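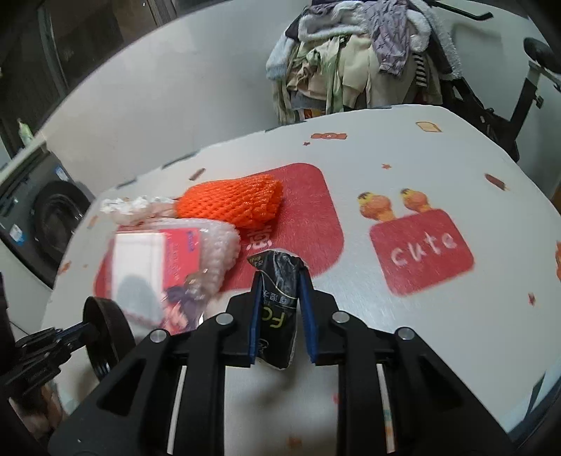

Opening: what we paid for, and what came in the box

Good morning, and thank you for having me back. Wait for people to settle – the coffee is at the far end of the hall and they do drift in.

Introduce myself, say that Catarina Mendes did half of this work and will take the questions on the software side at the end. I'm talking about the Skedari kit from Astberg, the hand-held gripper pair, which we have had on trial and have to either keep or send back. Mention early that we paid the ordinary rental price and that Astberg haven't seen these notes.

Leave the first slide up for a bit. People like to look at it, and it says more about the feel of the thing than I can. The blue pads are closed on a little black packet with a crumpled, glossy top, and over on the left you can see the second gripper with part of a hand behind it. I want them to take in how small that packet is between the jaws. Small shiny packets were the reason we got in touch with Astberg in the first place, so I'm rather fond of this one.

The kit is 2 grippers, spare pads, a charger and a carry case that I would happily buy on its own. Setup took us 20 minutes the first time, with a good deal of that spent hunting for the booklet (it was under the foam, so please look under the foam). Catarina can do it in 6 now and likes people to know it.

Handling

Say something about weight. I have small wrists and I was worried, and for the first session I was right to be worried. By the second I had learned to keep my elbows in, and it went much better. If anyone in the room has used the older Marinescu handles, the squeeze on these is lighter and the return is a touch slower. Some of you will like that, some of you will find it maddening. I've come around to it.

The pads are my favourite part. They're easy to wipe down and easy to change, and the blue colour shows up nicely against the black when you go back over your recordings. Pause for the question about spare pads, as there is always one – yes, they're sold separately, and no, I don't think they should be.

Next slide. 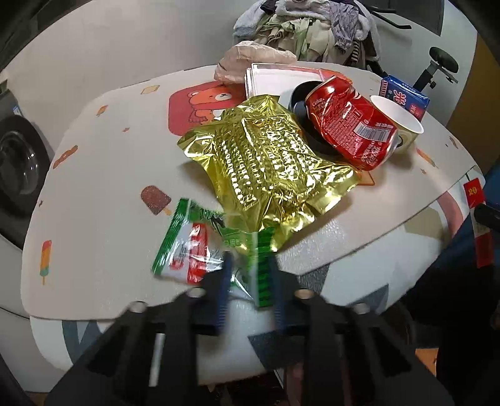 Sarkcombe, January

I keep my session notes by place and month, so I'll read this one more or less as I wrote it.

Tidying-up task, mixed packaging on a low budget and a printed mat. The gold foil wrapper is the one I'd point to, sitting in the middle with its flared corners and all those bumps. There is a clear wrapper with green ends down between the fingers, then a dented Coke can and a paper cup further back. Ordinary rubbish, in other words, and a fair test for any kit that promises to cope with ordinary homes. Foil shines, film creases, and a cup has a rim you can go at from several directions.

What I'd say from the trial as a whole is that thin film takes patience. You have to come in lower than feels natural and close gently. Cans and cups are friendlier. We logged 200 pick-ups across the trial and most of my swearing was about film.

Service

Usman Dhanial at the Astberg help desk deserves a kind word. One of our triggers went stiff, he asked for a short recording of it, and a replacement came in 4 days with a handwritten note. The online help pages are another matter – I never did find the page on storage.

Where we've landed

We're keeping the kit for another term. I'd like a better strap and a booklet that sits on top of the foam. If your group works mostly with boxes and bottles, you could manage with something cheaper. If it's wrappers and packets, borrow ours for an afternoon before you order. Catarina has the sign-up sheet.

Hand over to Catarina, and remember to leave her the clicker this time.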